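Personenführungsanlage Zutero
Funkgestützte Sprachübertragung für Stadtrundgänge, Kirchen und Ausgrabungsstätten

Hersteller: Matex
Vertrieb und Verleih: Reisetechnik Moldovan
Stand der Angaben: Montag, 16. Oktober 2006

Anwendungsbereich
Die Anlage überträgt die Stimme der Reiseleitung auf die Empfänger der Gruppenmitglieder. Sie ist für geführte Rundgänge in Altstädten, Burganlagen, Museen und Sakralräumen ausgelegt, in denen lautes Sprechen untersagt oder wegen der Umgebungsgeräusche nicht sinnvoll ist. Der Betrieb im Reisebus ist möglich, die Bordsprechanlage sollte dabei abgeschaltet sein.

Lieferumfang Grundausstattung
Handsender mit Ansteckmikrofon
30 Empfänger mit Umhängeband und Einohrhörer
2 Ladekoffer mit Netzteil
Reserveakku für den Sender
Kurzanleitung in Deutsch, Italienisch und Englisch

Preis der Grundausstattung im Verleih: 672 Euro je Saisonmonat zuzüglich Mehrwertsteuer. Einzelne Empfänger können nachbestellt werden, sie werden ab Werk auf den Kanalplan des vorhandenen Senders eingestellt.

Kanäle
Es stehen 6 Kanäle zur Verfügung. Die Kanalwahl erfolgt am Sender über einen versenkten Drehschalter, am Empfänger über Tasten. Nach dem Einschalten meldet sich der Empfänger auf dem zuletzt benutzten Kanal. Bei mehreren Gruppen am selben Ort ist die Kanalbelegung vor Beginn abzusprechen. Benachbarte Kanäle sollten nach Möglichkeit frei bleiben, insbesondere auf engen Plätzen und in Kreuzgängen.

Reichweite
Die Reichweite hängt stark von der Bebauung ab. Bei freier Sicht, etwa auf einer Uferpromenade, genügt sie auch für weit auseinandergezogene Gruppen. In Gassen mit starkem Natursteinmauerwerk und in Gewölben nimmt sie deutlich ab. Kritisch sind Wendeltreppen und Durchgänge mit mehrfachem Richtungswechsel. Die Reiseleitung sollte hier warten, bis die Gruppe aufgeschlossen hat – der Empfänger schaltet bei zu schwachem Signal stumm und gibt kein Rauschen aus.

Mikrofon
Das Ansteckmikrofon hat Nierencharakteristik und wird mittig am Kragen befestigt. Für Führungen am Wasser oder auf Aussichtstürmen ist der Windschutz aus Schaumstoff aufzusetzen. Ein Nackenbügelmikrofon ist als Zubehör lieferbar. Es wird empfohlen, wenn während des Sprechens häufig der Kopf gedreht wird, zum Beispiel bei der Erläuterung von Fassaden und Deckenmalereien.

Stromversorgung
Sender und Empfänger arbeiten mit Nickel-Metallhydrid-Akkus. Eine volle Ladung reicht für einen Führungstag mit Vormittags- und Nachmittagsprogramm. Die Ladekoffer besitzen ein Weitbereichsnetzteil. Für Italien und die Schweiz liegen Steckeradapter bei, weitere Adapter auf Anfrage. Teilgeladene Geräte dürfen jederzeit nachgeladen werden. Handelsübliche Batterien können ersatzweise eingesetzt werden, sie dürfen jedoch keinesfalls in den Ladekoffer gelangen.

Hygiene
Die Schaumstoffpolster der Ohrhörer sind nach jeder Gruppe zu wechseln. Gehäuse und Bänder werden mit einem feuchten Tuch gereinigt. Lösungsmittelhaltige Reiniger greifen die Tastenfolie an.

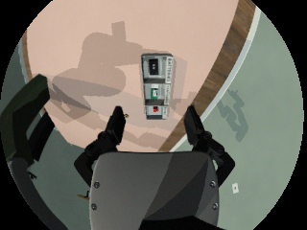

Tisch mit brauner Holzkante und grauer Sortierschale

Rückgabe und Prüfung
Leihanlagen sind vollständig und mit eingelegten Akkus zurückzugeben. Fehlende Empfänger werden zum Listenpreis berechnet. Die Prüfung umfasst Sichtkontrolle, Kanalwechsel und Akkukapazität; das Protokoll liegt der nächsten Sendung bei. Im Juli ist der Bestand erfahrungsgemäß ausgebucht, Verlängerungen sind in diesem Monat nur nach Rücksprache möglich.

Zulassung
Die Anlage darf nur auf den im jeweiligen Reiseland freigegebenen Frequenzen betrieben werden. Bei der Bestellung sind deshalb sämtliche Länder der Reiseroute anzugeben. Eine Umstellung durch den Kunden ist nicht vorgesehen.

Zubehör
Nackenbügelmikrofon
Induktionsschleife für Hörgeräteträger
Zweitsender für Dolmetscher
Transporttasche Standham, gepolstert, mit Schultergurt
Ersatzpolster für Ohrhörer

Ansprechpartner
Verleih und Terminplanung: Luminița Bratu
Technik und Frequenzen: Boris Jurić
Ersatzteile: Darius Coman

Technische Änderungen vorbehalten.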